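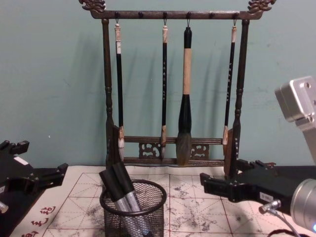 Brushes on their rack between two grippers at the Otico workshop in Flusedberg.

Category: Work & Technology | Local business
Reading time: 2 min

The calligraphy supplier Otico has started to use robot arms in its workshop in Flusedberg, where brushes are checked, hung on display racks and prepared for customers. The system, which the company calls Busier, has been in daily use since March at 3 of the tables.

Until then, all of this work was done by hand. One order from a school or a shop can contain 800 brushes, and each of them must be lifted by its small loop and placed on a hook without pressing the hair. Employees who did this for a full shift often complained of pain in the wrists and the neck, the company says.

With Busier, two arms share one table. The practice mats with red grid lines, which the staff already used for testing ink, have stayed in their place. Thin brushes and thick ones can hang on the same rack, and according to Otico this mix is still the most difficult part for the machines. A large brush head hangs lower than the others and needs a different grip.

The workshop has 13 employees and no one has been dismissed. Their day has changed, however. Four of them now look after the arms, correct the wrong movements and decide when a table must be stopped. The others have more time for repairing old brushes and for testing new ones with ink, a task which was often left until the evening.

Not everybody is satisfied. Some of the older workers say that they miss the quiet of the room, and that watching a machine is more tiring than they expected. They have also asked who will learn to judge a brush by hand if beginners never hang one themselves. Otico answers that new employees will continue to spend their first weeks without the arms.

The staff and the management will meet on Thursday to discuss the breaks and the pay for those who supervise the system. A decision about more tables will be taken after that meeting.

Tags: automation, crafts, working life

Contact the newsroom | © Flusedberg Chien | Back to top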